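Prirdale peat works gets another eight years

February 2020

Well, they've gone and done it. After a meeting that dragged on past ten at night, councillors in Prirdale voted to let the peat works at Dunberg Moss carry on digging for another eight years. I was sat near the back with a cold cup of tea and a notebook, and I still had to ask the woman next to me whether I'd heard it right.

I had. The old permission was due to run out in July and most of us who follow this sort of thing thought that would be the end of it. The same council stood up last summer and declared a climate emergency, with a banner and a choir and everything! So you can see why there was some muttering on the stairs afterwards.

The company behind it is Ibarra, which has been cutting peat on the Moss since before I moved here. It wanted twelve years and to stretch the site northwards towards the railway. It got eight, and the northern bit was thrown out, so I suppose both sides went home a bit cross. The dug area stays at 67 hectares, and lorries can't use Chapel Lane before half past seven in the morning (anyone who lives on Chapel Lane will tell you how well that rule was kept last time).

Brisa Salinas, who manages the site for Ibarra, told the meeting that most of what comes off the Moss goes to commercial growers and that they'd simply buy it from overseas if the works shut. She also talked about jobs, as you'd expect. The firm's sheet of figures says 295 people work at the Moss and at the bagging plant in Prukham, and I think that's what swung it for at least two of the councillors. One of them has a son at the plant, which he declared, and he then voted anyway. That's allowed, I checked. 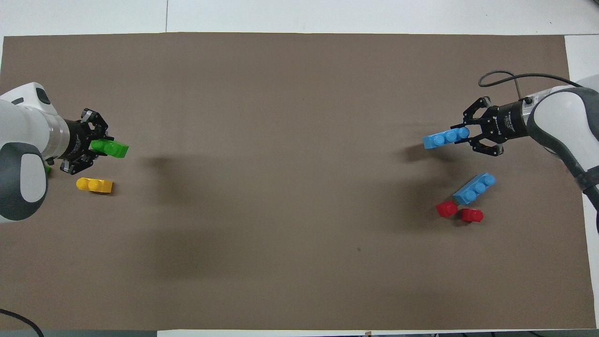 Two robot arms at a brown tabletop.

The other side of the argument came mostly from Annick Robichaud of the Friends of Dunberg Moss, and I thought she was very good. She'd brought a petition with 1000 names on it and a jar of brown water from the drain by the lower gate, which she put down in front of the chairman and left there all evening. Her point was that a bog holds on to carbon for as long as it's wet and lets it go once you drain it, and you can't really plant a few birches round the edge and call it quits. She asked how anybody on the council could square that with the emergency vote. She didn't get much of an answer. The planning officer said the declaration was "a statement of intent" and carried no weight in a planning decision, and there was a proper groan from the public seats at that.

I'll be fair to Ibarra on one thing. The restoration plan is a lot better than the old one, which was two pages long and mostly about fencing. They now have to block the drains on the worked-out southern part before they start on any new cutting, and put money aside in case the firm goes under. Whether anyone goes out there to see it's been done is another matter, and I did ask. I was told monitoring arrangements would be "agreed in due course".

The vote was seven to five, with one councillor away ill. Ms Robichaud told me outside that her group is taking advice on a legal challenge but hasn't got the money for one yet, so there'll be a fundraiser of some kind, probably at the Methodist hall if the heating's been mended. She's also writing to the minister to ask for the decision to be called in.

The full conditions are meant to go up on the council website once they've been typed up. I'll put the link here when they do.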